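**Stastside swap room moves to Cisby Street in July**

So the rumor was right! The Stastside swap room is leaving the basement under the Flulholm bakery and moving to the old Nwachukwu shoe store on Cisby Street, and it opens there in July. I stopped by this morning to ask Ekaette Nnaji, who has run the place from the start, whether I could print that. She said yes, please, and could I also print that they can't take any more mattresses.

If you've never been, the idea is simple. You bring in household stuff you don't want, you take home household stuff you do want, and no money changes hands. I've gotten two good saucepans and a bread box out of it, and I gave up a waffle iron I still kind of miss. (If you have it, the left side runs hot.)

The new space is a lot bigger. The basement holds 60 people if everybody is polite, and on a busy morning the line goes up the stairs and gets mixed up with the line for rolls. The shoe store can hold 114, it's at street level, and it has an actual ramp, so anyone with a stroller or a bad knee can finally get in the front door without help. I was pretty happy to hear that – my mother gave up on those stairs two winters ago. 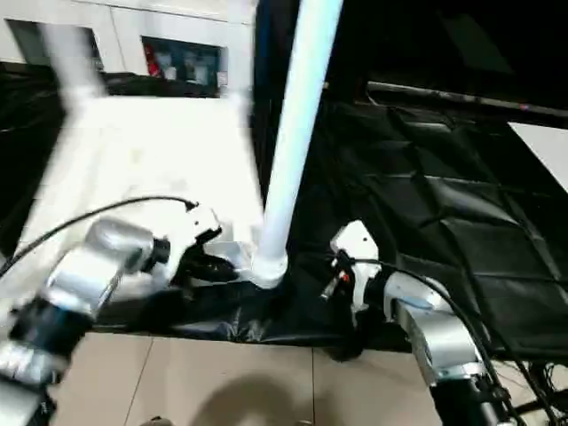
*Silver arms and a tall white pole.*

Rent was the sticking point for most of the spring. Normand Dhillon owns the building, and he had an offer from a phone repair chain that would've paid more. He told me he went back and forth on it for weeks and then signed with the swap room anyway, on a three-year lease. "I bought my school shoes in there," he said, and that was about all I could get out of him on the subject.

The city is chipping in for the first year, and the rest comes from a neighborhood fund that 208 households have paid into so far. You can still join. It's $10 a month, and it doesn't get you anything extra at the swap room, so please don't go up to the desk and ask for first pick of the lamps. Ekaette says people do.

A few things will work differently on Cisby Street. Drop-off will be around back, off the alley, and it'll close an hour before the front does so the shelves can catch up. Kids' clothes get their own wall. Big furniture goes on a board with photos and a phone number, and you work out the hauling between you. Anything with a plug has to be tested by Chidubem Okoro before it goes out, and he's only in during the mornings, so plan on that if you're bringing a toaster.

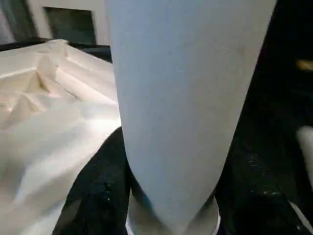 *Pale gray and tapered, with something white and crumpled to the left.*

Not everyone on the block is thrilled. Aishwarya Bhat has the tailor shop next door and she's worried about parking, especially with people loading dressers into the backs of cars that don't really fit dressers. She'd like a short-stay spot marked out front. The city says it's looking at it, and I'll call again next week to see how the looking is going.

The basement stays open on its usual hours through the end of June. After that, bring your boxes to Cisby Street, doors at 9 a.m. If you have questions about the move, there's a sign-up sheet and a phone number taped to the bakery door.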